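Progress report, community repair and reuse room
Period covered: February through May
Prepared for: Yeoh Fund, small grants desk

Hi all,

I know the form says one page and I'm already going to go over, so let me put the money first. Of the 1,990 dollars you released for the bench area, we have 700 left. The rest went to the big table, the black trays, the slotted racks for standing boards in, and a stack of clear lidded bins from Terkano (they threw in a few extra lids, which was sweet of them, and we've lost two already). Receipts are in the folder I shared with Herman Manurung. If any are sideways, sorry, that's my scanner.

So, the table! It went in during March and it has changed how we work more than anything else on the list. Before, boards got sorted wherever there was a flat surface, which usually meant the end of the cutting counter, and we'd find screws in the fabric. Now electronics have their own top with nothing else allowed on it. Clothes stay on the rails, boards stay on the table. I'm a bit of a tyrant about it.

The routine we settled on goes like this. A board comes in and goes flat into a tray before anybody does anything to it. You look it over, check the connectors, write up the slip, and when you're done it gets a place in the slotted rack. Small parts and strips go in a clear bin so we can see what's in there without opening it. I tried the Vasier method first, the one with a paper envelope for every board, and we dropped it after a couple of weeks. Too much paper and the envelopes kept splitting at the corners.

Trays, bins and clothes rails, all in the one room:

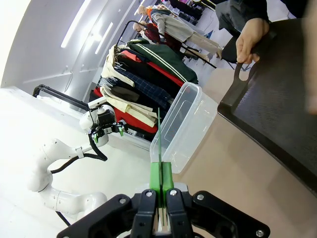
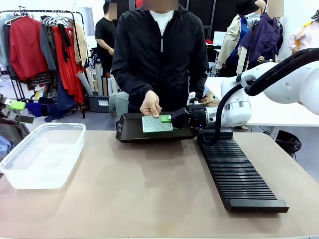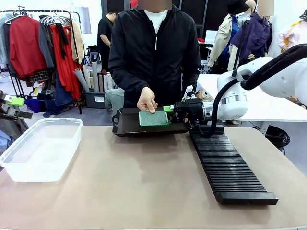 Does the electronics bench take space away from the clothing side?
A little. We gave up one stretch of floor for the table, and the rails moved closer together to make up for it. The clothing side kept all of its rails and its open hours are the same as before.

On numbers, you asked for a target of 12 boards logged per session and we're nearly at it. The best sessions go well past that and the slow ones drag the average down, mostly when something arrives in a tangle and we spend the first hour on cables. I'd like to keep the target where it is through the summer and see.

What hasn't gone well: labels. We bought 6 rolls of the cheap ones and they curl up and drop off anything with a rim, so the trays are currently labeled with masking tape. It looks terrible and works fine. I'd like to spend part of what's left on proper tray labels and a second slotted rack, the long kind. Jaltora has them at a decent price if we order before their summer break, and I'll send the quote over separately.

Also the lighting. It's okay in the mornings, and by four in the afternoon you're tilting a board back and forth to read the tiny print on the chips. I priced two clamp lamps and they'd fit in the remaining budget along with the rack, but only just. If you'd prefer I hold the lamps for the next round, tell me and I'll borrow the one from my kitchen (I've done it before, it's ugly but bright).

The clothing side is ticking along. The rails are crowded, I'll admit that, and winter coats are the worst of it. We held off on taking in any more coats in April and will open up for them again in the fall. Somebody suggested a second row of rails along the back and I'm thinking about it, though I worry we'd never find anything again.

Things I need from you before the end of the next period:

A yes or no on the second rack and the labels.
A decision on the lamps.
The new reporting form, if there is one. Herman mentioned it had changed and I only have the old version.

I'll send the session log with the next update, once I've typed up the paper slips for May.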